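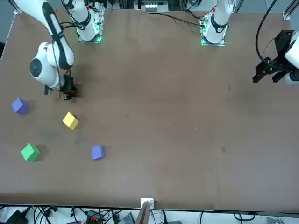

Foam cubes on the brown table.

Kerby Swatches

Colored pencil swatches for people who color. Scanned, cropped, named. Last full update May 10, 2018.

What's in it
3386 swatches, one file each. Two pencil sets: Draltano (60 pencils) and Wan (24). Every pencil done light, medium and heavy, then a bunch of blends on top. Blends are most of the set. Not every pair got done, got tired of the browns.

Folders
single - one pencil, three pressures
blend - two pencils, first name in the file goes down first
paper - same pencils on Soltard sketch paper, which has more tooth
names.csv - color names as printed on the barrel, plus my own short names

Scanning
Flatbed, 100 dpi for the small files. Auto color correction OFF. Please don't run auto levels on these and then tell me the peach is wrong. It was fine before.
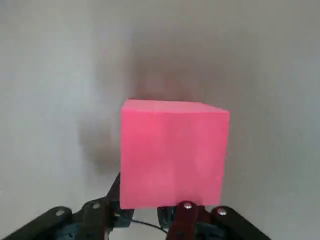 Pinks are the weak spot anyway. Scanner pushes them toward orange, the lighter ones worst. I nudged the Wan pinks by eye in daylight and left the Draltano ones alone, so dont compare pinks across sets. Column "adjusted" in names.csv says which is which.

Known problems
- two Wan greens have the same name on the barrel, I added a and b
- some heavy swatches have wax bloom, looks like haze. Wipe with a tissue before scanning if you redo them
- white on white paper. Yes it's in there. No it isn't useful
- a few blend files from October are upside down, light end on the right

Using it
Print it, make your own chart, pick colors for a page before you ruin the page. Fine for church groups and classes too. Don't sell it as a printable. Home printers will shift everthing, so test one sheet first.

Adding swatches
Same box size, same three pressures, pencil name in the file name. No markers yet. Gel pens maybe, they smear on my scanner glass.

To do
Fix the upside down ones. Redo pinks. Black paper set, if I can find a pad that isn't gray.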